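Ullevis Kitchen Conversions

A table of volume-to-weight conversions for home baking, with the doubts left in

Last revised May 27, 2021

What is in it

One plain text table, tab separated, 96 rows. Each row is one ingredient measured one way: the name, the measure (cup, tablespoon or teaspoon), how it was filled, the weight in grams, and a note. Flour alone takes up a good many rows, and it should. Anyone who tells you a cup of flour has one weight has not weighed many cups of flour.

Why another one

Most conversion charts online look like copies of each other. I can't prove it, but when three sites give the same odd number for cocoa and none of them says how the cup was filled, I stop believing they each got out a scale. I wanted a chart where every number came from the same kitchen and the same cup, and where the bad numbers were marked as bad.

Whether it's better than the others is for you to judge. It is at least wrong in ways that are written down.

How the weights were taken

Every row is the middle value of 5 fills. Between fills the cup was emptied, wiped and dried. The scale is an Ovov flat model that reads in whole grams, and that matters a lot for the small measures: a teaspoon of baking powder on a whole-gram scale is close to a guess. Those rows carry the note "coarse" and I would not lean on them.

The fill column uses these words:

spooned – put in with a spoon, leveled with a knife
scooped – cup pushed into the bag, leveled with a knife
packed – pressed down with the back of a spoon until it held its shape
poured – liquids and syrups only

"Sifted" is not used. I tried it, and the numbers moved so much from one fill to the next that printing one of them seemed dishonest.

Columns

ingredient: lower case, singular where that sounds normal
measure: cup, tbsp or tsp, US sizes
fill: one of the four words above
grams: whole number, no unit
note: may be blank; "coarse" or "old stock" otherwise

What I don't trust

Brown sugar. Packed means whatever your hand says it means. My hand got tired partway through and I can't rule out that the later fills came out lighter.

Old stock. 33 rows were weighed in December from bags that had been open for a while. Flour takes up water from the air and dry air takes it back. I have no idea how much that changed anything, so the rows are marked and left alone.

The cup. It is a Kwak metal cup, and the maker says it holds a US cup. I filled it with water once and got a figure close enough that I let it go. A stricter person would have bought a second cup.

Honey. Some always stays behind in the cup. The weight given is what was in the cup, which may be more than what reaches your bowl.

Rows that were dropped

The first version had 40 more rows, taken from the Flalis recipe cards that my household has used for years. They're gone. The cards never say where their weights came from, and two of them disagree about butter. If you have the older file, please delete it. Mixing the two gives you a longer table and a worse one.

Using the table

Pick the fill that matches how your recipe's author probably worked. Most older American recipes don't say. If the dough looks wrong, believe the dough. Don't average spooned and scooped to get a "typical" cup either – people have asked for that row, and it would describe a cup that no one ever filled.

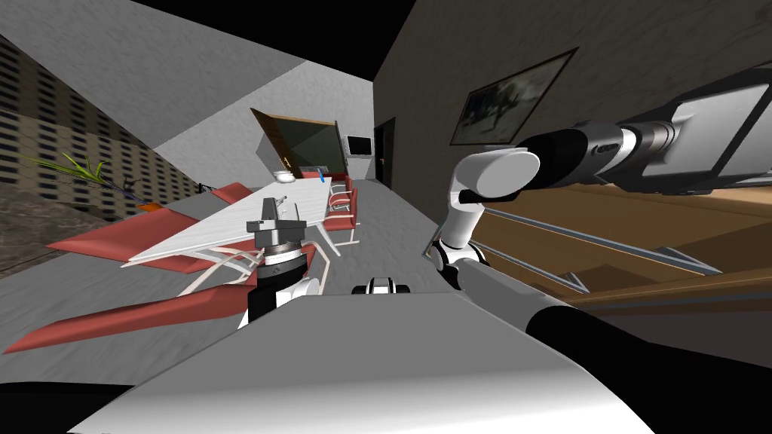 Reporting a bad number

Send the ingredient, the fill, your weight, and how many times you weighed it. One fill is not enough to change a row. Please say what scale you used. Reports that only quote another website will be read and then ignored.

License and changes

Free to copy and change, for any use. Keep the note column if you pass the table on. A version without it has already turned up on one recipe site, with the coarse rows sitting there looking as solid as the rest.

The next revision will redo the teaspoon rows on a finer scale, if I ever find one whose claims I believe.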